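Last updated Jun 3, 2022

I get the same emails every time sign-ups open for the Fedusham robotics club, so I finally sat down and wrote out the answers. If yours isn't in here, write to me anyway – I like mail. I'm Valdis Siliņa, I run the arm group, and I've been doing it long enough to have opinions about cable ties.

## Do I need to know how to code?

No! You'll pick some up, but plenty of people join because they like building things. Last term's best gripper came from a student who had never opened a terminal and mostly wanted to play with the printer. If you do code, great, there's a pile of half-finished scripts waiting for you (sorry in advance).

## What's the project this year?

We're calling it Ostari. It's two robot arms that work as a pair on small everyday objects: passing them across, hanging them up, putting them down where they belong. The grippers are our own design and we print them ourselves. The arms came to us as kits, and the rest we bolt together from aluminum extrusion and whatever is in the drawers.

## Is that the same thing as Zallinex?

Zallinex is the spring competition we enter. Ostari is the robot. People mix these up constantly, including me on one entry form.

The event we go for is the handover round. One arm picks an object off the table, the other arm takes it, and you can't touch anything while it's happening. You get 3 tries per object and the best one goes on the board. Our last total was 1,632 points. The team that won had 2,422, so yes, there's room to grow.

## Where do you meet?

Ostapchuk building, ground floor, the room with the white tables. Go in by the side door. If it's locked, knock loudly, the printers drown out a polite knock.

## How big is the club?

We can take up to 37 people, and that's a fire-safety number, so please don't ask me to squeeze in your cousin. When we're full I keep a waiting list and go down it in order.

## What does it cost?

Nothing for the first term. After that there's a small fee for filament and screws. If the fee is a problem, tell me quietly and we'll drop it. I mean that.

## What would I be doing on a normal day?

Depends where the robot is at! Some days it's all printing and sanding. Some days you move one cable clip, run the arm, move the clip back and run it again. Lately we've been working on keys, and I love them as a test object because they're so annoying. They swing, they're shiny, the bunch never hangs the same way twice, and the only sensible place to grab them is the ring. A foam block forgives you for being a little off, and a key ring doesn't.

Everybody gets time at the controls, new people included. You sign your name on the whiteboard, you get your turn, and when it's over you hand off and write down what you changed. The writing down is the part I nag about.

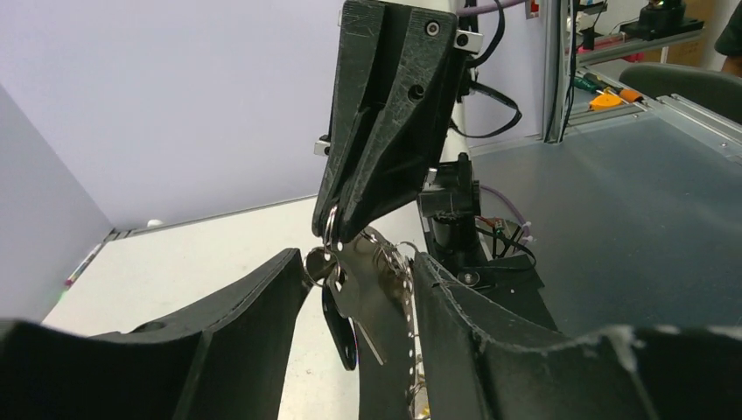 *Key ring in the upper gripper, with the second gripper open underneath.*

## Can I bring my own object for it to pick up?

Please do! Nothing breakable, nothing wet, nothing you'd cry over. Spare keys are fine. Keys you need to get home tonight, maybe leave those in your pocket.

## What if I break something?

Then we print another one. Fingers are meant to be replaced and I've snapped more of them than anyone in the room. The motors are a different story, so if you hear one straining, hit stop first and ask questions second.

## Can I take parts home?

Printed parts, sure, once we've moved on to a newer version. Motors, cables and tools stay in the room. The screwdrivers too – I'm looking at several of you.

## Do you meet over the summer?

We run through the end of June and then take a break until classes start again. I'll leave the sign-up sheet open the whole time, and I do check it, just slowly.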